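本目录收录卧室床面整理的记录，属于 Rurna 居家整理资料的一部分。内容只涉及床上的东西：床单、叠放的布料、纸箱、信封和文件夹。厨房和玄关的记录在别的目录，格式相同。

# Rurna / 卧室 / 床面整理

## 内容概况

| 项目 | 说明 |
|---|---|
| 房间 | 卧室，代号 Skudel |
| 活动 | 叠布、收文件、纸箱归位、抚平床单 |
| 片段数 | 800 |
| 活动类别 | 6 |
| 标注语言 | 中文 |
| 当前版本 | 2 |

片段按活动切分，一段只含一个活动。叠到一半又去挪纸箱的，从手离开布料的时刻切开，前后各算一段。

## 目录结构

```
skudel/
 clips/ 片段
 labels/ 每段一个标注文件
 objects.csv 物品表
 splits/ 划分名单
 CHANGES.md 改动记录
```

`objects.csv` 每行一件物品，列为编号、名称、类别、颜色、备注。编号在整个 Rurna 里通用，所以卧室的编号不连续，中间缺的号属于其他房间。

## 活动类别

- `fold`：叠布。从拿起一角开始，到布料放平结束。对折几次不作规定。
- `spread`：把团着的布摊开。摊开后立刻叠的，拆成两段。
- `smooth`：抚平床单。只抚一小块也算。
- `box`：移动或转动纸箱，不含开箱。
- `paper`：信封、文件夹和散页的收放。
- `other`：以上都不合适的。用这个类别时备注必填。

## 房间与物品

床靠墙放，床头板是灰色软包，床单是偏灰的绿色。床单的褶皱不作为物品标注，只在 `smooth` 片段里记开始和结束时的平整程度，分三档：平、微皱、皱。

墙面是白墙，左侧有一个手画的红色小箭头，箭头朝左，核对方位时可以用它。旁边那道灰色污痕不标。

纸箱是装医用防护口罩（N95）的旧包装箱，在物品表里只记作“纸箱”，箱上的印刷文字不逐条抄录。箱内物品不在标注范围内，即使备注里提到，也不要另建编号。
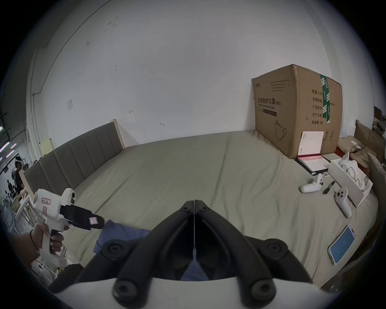 靠墙的纸箱与床单：

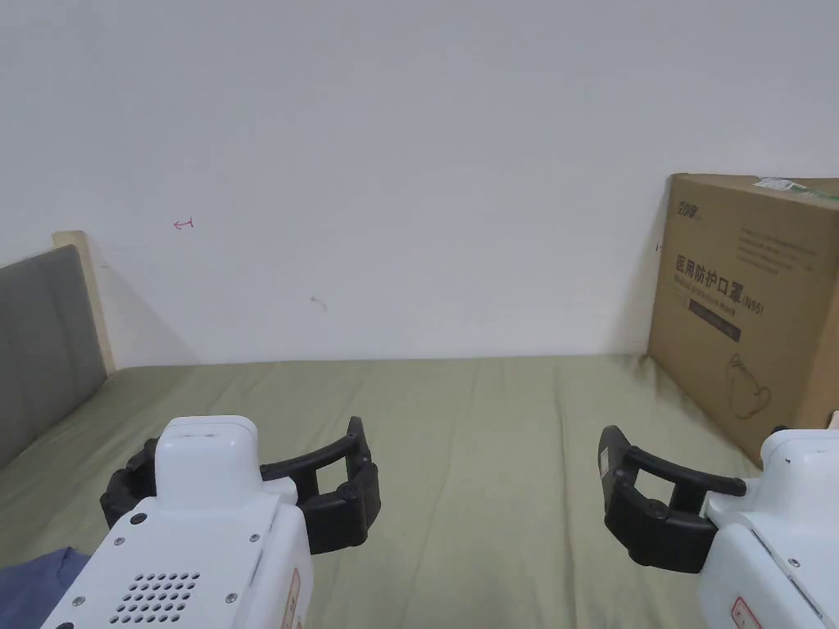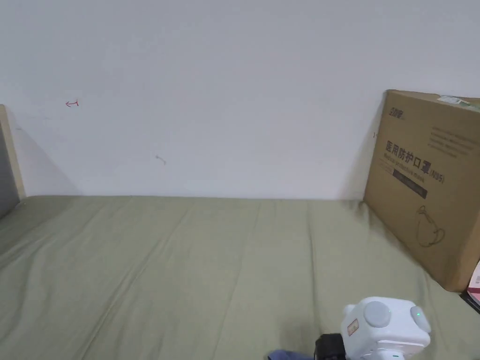
蓝色布料的命名在第一版里不统一，有“蓝布”“毛巾”“衣服”几种写法。现在一律写“蓝色布料”，看得出是衣物的才在备注里补充，看不出的不猜。颜色深浅随光线变化，“深蓝”和“蓝”合并为“蓝”。

床单同样处理。旧标注里的“灰绿”“橄榄绿”“军绿”都改成“绿”，原写法保留在备注列，检索旧词仍然能找到。

## 标注约定

1. 方位以面朝白墙为准，左边是床头板，右边是纸箱。
2. 物品只露出一部分也要标，`partial` 填 1。
3. 信封和文件夹分开标，叠在一起时先写上面的。
4. 文件上的字一律不录。带姓名、电话或地址的页面，在入库前遮盖。
5. 布料与床单颜色接近、边界不清时，`edge` 填 `unclear`，不要硬描。

一条标注如下：

```
activity: fold
object: 蓝色布料
start_state: 团状
end_state: 叠好
partial: 0
edge: clear
note:
```

## 划分

按场次划分，同一场次的片段不会分到两边。测试名单固定为 8 个场次，换版本时不变，其余都进训练名单。`other` 在测试名单里偏少，单独报这一类的结果时请写明片段数。

## 已知问题

- 下午的片段偏多，窗帘拉上以后的很少。
- `paper` 里信封多，散页少，装订好的册子几乎没有。
- 部分 `box` 片段只有纸箱的一角，转动方向填了“未知”，暂不补标。
- 第一版中有些 `spread` 误标成 `fold`，已改的列在 `CHANGES.md`，没列出的按现标注为准。

## 使用与反馈

资料由 Tavares 小组整理，Plalholm 存放原始副本。可用于整理收纳方面的研究和教学，转发时请连同本说明一起给出。发现错标，请在反馈里写片段编号、现有标注和建议改法，一条反馈只写一个片段。下次合并在八月，之后收到的改动放进再下一版。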